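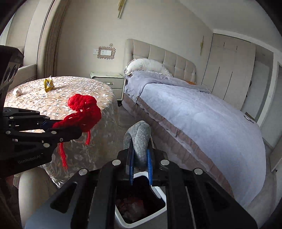 August 6, 2019. Finger pads and return spring, both hand grippers.

Changed the pads on the left and right units last night. The old ones were hard and let fabric creep out sideways once the trigger was past halfway. The new stock is the blue Skovance sheet, cut with a knife against a steel rule and glued with contact cement. Knit is the worst case for these jaws, so the red crocheted strip stays in the test set: chunky yarn, bunched where the left jaws close on it, tail hanging free. The grey sock is the other standard piece, folded over the right-hand fingers above the white bin. If the pads can hold both of those at light trigger pressure, they will do for anything else we sort at home.

Pads. Glue line is fine on the left unit. On the right unit one pad sits slightly proud at the tip, so the fingers meet there first and leave a gap further back. Shows up as a wedge of light when closed on nothing. Will sand the tip before recutting. Do not use the solvent from the Troncoso kit to lift a pad, it clouds the finger and the residue stops the next one bonding.

Spring. Original return spring was too stiff for long sessions, thumb gives out. Fitted the softer one from the Vokby assortment. Opening is slower but still complete. Poppy Hartley tried both and prefers the original on the left hand, so we may end up with unmatched units. Need to note which is which in the log header or the closing curves will make no sense later.

Trigger calibration. Fully open should read 0 and fully closed 1,000 after scaling. With the new pads the closed position moved, and the left unit stopped at 22 short of full scale. Rescaled in the Woruneck config and saved it under a new name. Old file kept. Right unit not rescaled until the tip is sanded.

Cycle test, left unit only, crocheted strip, pick and release: 77 cycles, 2 drops. Both drops were on the tail end, where the yarn is thin and the jaws close mostly on each other. No slip on the bunched part. Pads showed lint afterwards, came off with tape.

Screws on the left frame were checked after the run. One had backed out a quarter turn. Threadlocker on all of them next time the shell is off.

To do:
Sand right tip, then rescale.
Repeat cycle test on right unit with the sock.
Order another Skovance sheet, the offcut left from July is too narrow.
Ask Poppy for her half of the trigger logs.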